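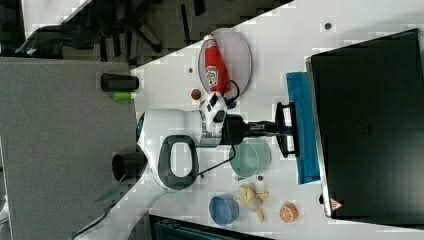 Mail merge labels drifting down the page

kirklow_dad
Printing 239 address labels from a spreadsheet. First sheet is perfect. By the bottom of the second, the text has slid half a line down, and by sheet five the street names are on the wrong sticker. Template is the right one, I checked the code on the box twice.

Grivum
Your print dialog is set to "fit to page." Set scale to 100 percent and go live your life.

kirklow_dad
Already at 100. Life remains unlived.

tabstop_terry
Don't use Word for this. Put the labels in a spreadsheet, fix the row heights, print from there.

Grivum
Terry gives this advice for everything, including résumés.

tabstop_terry
And my résumé lines up.

Märta Viklund
Some of your addresses probably have four lines where the label holds three. Word lets the row grow and shoves everything under it down. Click in the table, Layout, Properties, Row tab, and set the height to "Exactly." Then drop the font a point.

kirklow_dad
It was set to "At least." Changed it, reprinting Thursday when I have more label sheets.

Grivum
Still say check the scale.

tabstop_terry
I did 1,593 in a spreadsheet last March, for the record.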